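Mon, 4th November

Crawl of the Eynon staging site finished overnight. 2845 URLs found, 323 of them returning 200 with a canonical pointing at a URL that redirects. Nearly all sit under the old Himudthorpe location folder, so this looks like a template fault. Ghazal Mousavi has the template and will check whether the canonical is built from the pre-migration slug table.

Robots file on staging was blocking /assets/js/, which broke rendering for the first pass. Removed the line and reran. Rendered word counts now match the raw HTML on the category pages. Product pages still differ: the reviews block loads on scroll and is missing from the rendered DOM. Not fixed.
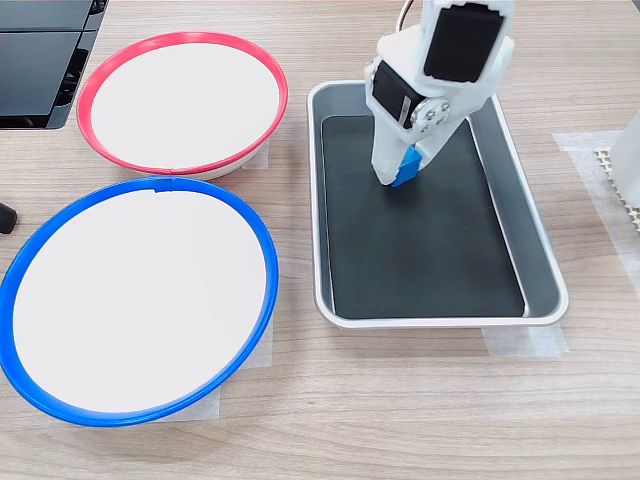 Log files. Veltent only keeps the edge logs for two weeks, so the April comparison has to come from the copy on the shared drive. Filtered to verified bot hits by reverse DNS. A large share goes to faceted URLs with the sort parameter in first position. The disallow pattern only matches it in second position or later - my error when I wrote it. Corrected pattern is in the ticket, not deployed.

Sitemap: split at 400 URLs per file for this test so that index coverage can be read per section. Lastmod is being written as the build time on every entry, which makes it useless. Needs to come from the content table.
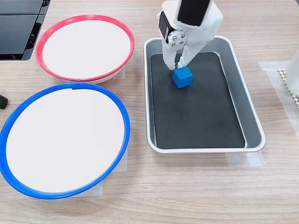
Blue cube on the dark mat in the metal tray, gripper above.

Internal links. Mahsa Hosseinzadeh reran the Dullix script with the footer excluded. Click depth for the guides went up by 2 once the footer links were out, so the footer was doing most of the work there. She suggests linking guides from the parent category copy. Agreed, but only after the canonical fix, otherwise we can't separate the effects.

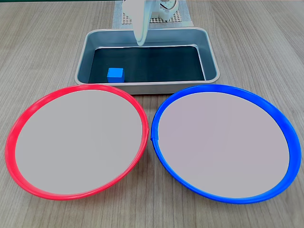 Tray with one cube, red-rimmed and blue-rimmed plates on the table.

To do:
Retest canonicals when Ghazal pushes the template
Deploy disallow pattern to staging, then check against yesterday's log sample
Ask Veltent about longer log retention
Hreflang return tags - not looked at yet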